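Rallies are back, and I wish they weren't

Went to hear Hooman Hashemi speak at the Gasser Hall in June. Packed, loud, flags at the door. He wants the Bomier council seat and he may well get it. Forty minutes and I came away knowing what he thinks of Coralie Dunstan. Knew that already.

What does he want to do with the Surkel bus? Not a word. The library hours? Nope. Plenty on pride, though, and plenty on "our people", whoever they are this month.

Dunstan is no better. Her own do was two streets away, same evening, same start time – 7pm – which tells you who these things are for. Each side counting heads. Her lot claimed 417 and were thrilled. Last time the ward went to the polls 2,734 people voted and the seat was settled by 85. So a full hall is nice but it isnt an election.

I'm not against a speech. My dad took me to plenty. But there used to be questions afterwards, awkward ones, drains and parking mostly, and the candidate had to stand there and take them. Now it's music, clapping, out the side door. A woman near me had her hand up for the whole of the last ten minutes. Went home with it unasked, I suppose.

Cheap fix. Any candidate who books a council-owned room takes half an hour of questions from the floor. Unscreened. Don't like it, hire somewhere private and pay for it. The Tirkix ward did this two years ago and the sky stayed up – dull evenings, some of them, but people left knowing teh difference between the candidates.

Hashemi's office says he'll "consider it". Dunstan's hasn't replied. Polling cards go out soon so they'd better hurry up.

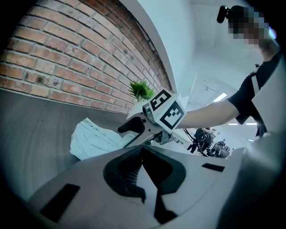

Should candidates be made to take questions in council-owned halls?
They should, for half an hour and with nobody screening them, and anyone who objects can pay for a private room.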